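Textile Handling Technician (Flat Goods), Drukotero Line
Ukier, Finishing Department
Reference: 986
Closing date: 5th April

Ukier finishes printed square cloths for the Zaker and Kaczorowski ranges. We are hiring one technician to prepare, spread and fold cloths on the Drukotero line. The post is full time and starts in May.

Duties
Spread each cloth face up on the work table and square the print to the table edge.
Smooth out wrinkles from the center toward the hems.
Check printed lines and color blocks for smears, gaps and misregistration.
Fold to the pattern card and stack in bundles of 16.
Record rejects by fault code at the end of each shift.
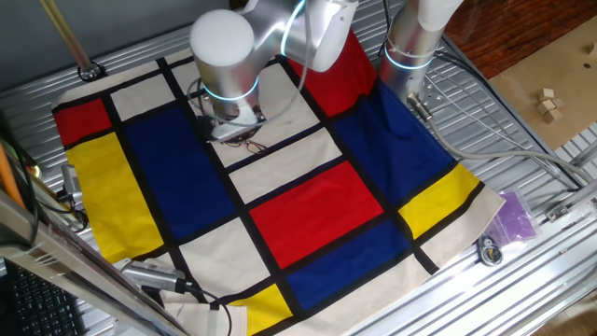

Color-block printed cloth, cream ground with black lines, spread on a slotted aluminum table.

Large prints with straight lines show handling faults clearly. A ripple under a black line makes the line look bent, so cloths must lie flat before inspection. Training on the fault codes takes place in the first week and is paid.

Requirements
Experience with sheet textiles, upholstery or garment finishing.
Normal color vision (tested at interview).
Able to stand for most of a shift.
Basic written English for the reject log.

Terms
Rotating early and late shifts. A bonus of 500 is paid on completion of the trial period. Work shoes are supplied.

To apply, send a resume and one work reference to the Ukier hiring office, Room 79, quoting the reference number. Applications without the reference number are not processed.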